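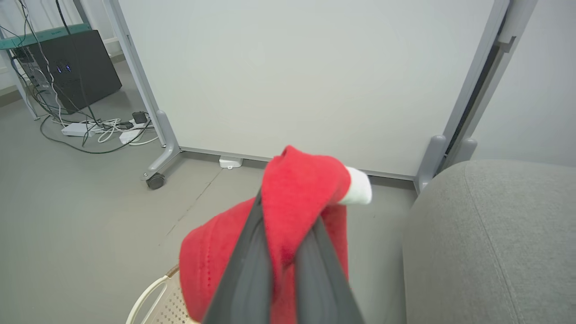

Red, fleecy and finished off with a fluffy white cuff.

The Red Load
By Delia Ardeleanu

I have been doing my own laundry for 33 years and I still get nervous around red. Black I can handle. Navy, fine, navy is just black with better manners. But put something red in my hands, especially something red with white on it, and I'm nineteen again, standing in a laundromat in Skidavgate with a machine full of pink underwear and nobody to blame.

So this spring I decided to get over it. I pulled every red thing we own out of every drawer and closet (and the trunk of the car, where there was a single red mitten) and I made one enormous pile on the bedroom floor. My husband walked in, looked at it, and asked if we were joining something.

The pile was much bigger than I expected! I don't think of us as red people. But there were the soccer shirts, and the gym shorts, and a bathrobe I bought in a mood. There was the Christmas layer, too, which in our house migrates all year long: the stockings, the Santa hats, the fuzzy socks my sister-in-law mails us every December whether we need them or not. It was June before I found the last hat. It was inside a pillowcase, inside another pillowcase.

Let me start with the fleecy things, as they gave me the most trouble. The red part of a Santa hat is usually no problem at all. It's polyester, mostly, and polyester tends to hang on to its color. The fluffy white trim is the diva. It picks up lint from anything in the machine and it mats if you look at it wrong, and heat is the worst thing you can do to it. I put one through a hot dryer years ago and the cuff came out feeling like the sole of a slipper.

What works for me now is a cool wash inside out, in a mesh bag, with nothing that sheds. No towels! I made that mistake in April and spent an evening with tweezers. Then I shake it hard, lay it flat on a rack, and when the trim is completely dry I go over it with a soft baby brush, the kind you get free from the hospital and keep forever. Short strokes, away from the seam. It fluffs right back up, or close enough for a hat that spends eleven months in a pillowcase.
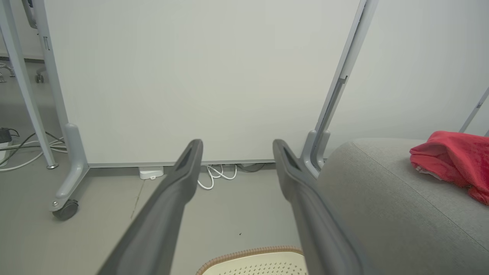 All of which meant I needed somewhere to spread out, and I had been putting that off for a very long time. I like doing laundry in a big plain room with a bare floor. You can see a dropped sock from across it. You can slide a basket with your foot. My own laundry room is a hallway with ambitions, so the sorting happens wherever there's space, and the first job every time is getting the cords out of the way. I am serious about cords. A damp pant leg dragging over a power strip is a bad idea, and a loop of charging cable will grab a basket and take you down with it. I coil them up against the wall before I bring in a single shirt, and I've trained the rest of the household to do the same, with mixed results.

I have also become a great believer in anything on wheels. My friend at the Clallano community center sorts her costume closet beside a rolling whiteboard. She writes the loads on it in marker (reds, whites, do not wash, ask Delia) and when she's done she wipes it down and pushes it back into a corner. I was so jealous that I tried to do it with an easel at home, and the easel fell on the dog. The dog is fine and has stopped coming to laundry.

But back to the stripes, which is where I really lost my nerve. A plain red T-shirt is easy to wash because there's nothing on it to ruin. A red shirt with white stripes and a white collar is carrying its own victim around with it. My son wore one for two seasons and I washed it alone every time, a whole machine for one shirt, and felt guilty about the water.

I finally did the test that my mother told me to do decades ago. You wet a corner of the hem, on the inside, and press it in a clean white paper towel for a minute. If the towel comes up pink, that shirt goes in cold with other reds and it doesn't sit around wet afterward. If the towel stays white, you can relax. I tested the whole pile in one afternoon and most of it didn't bleed at all. All those lonely little loads! The bathrobe was the villain, 100 percent cotton and bleeding like a beet. 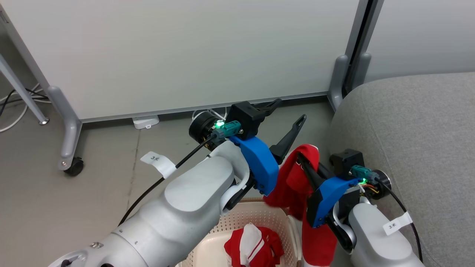 The Home Desk at Namell Magazine

A few words about baskets, as I get letters. Go plastic, and go for one with holes in the sides. I had a lovely woven one from a shop called Lahlou, with a cotton liner and leather handles, and I adored it right up until the bathrobe spent a night in there. The liner is still pink. Plastic you can rinse in the tub. The holes let some air through, so a slightly damp shirt has a fighting chance if you forget it until morning, and I do forget it until morning.

Cream or white is a good color for one, too. If a red thing has left anything behind, you'll see it right away and wipe it off before the dish towels go in.

I also stopped dumping. For years I would turn the basket over on the bed and then lie down next to the heap. Now I leave everything in the basket and lift out one piece at a time, by the shoulders if it has shoulders, and let it hang for a second so the folds drop out by themselves. Collared shirts get the collar smoothed flat with my thumb while I'm at it. It's slower by maybe a minute and I iron a lot less.

By my count (my daughter's count, I gave her the job) I've done roughly 200 loads since I started sorting this way, and I have turned exactly one thing pink, a gym sock that had hidden in the leg of the red shorts. I've kept the sock. The mitten from the trunk I washed with everything else, and it's on the windowsill by the machine in case the other one shows up.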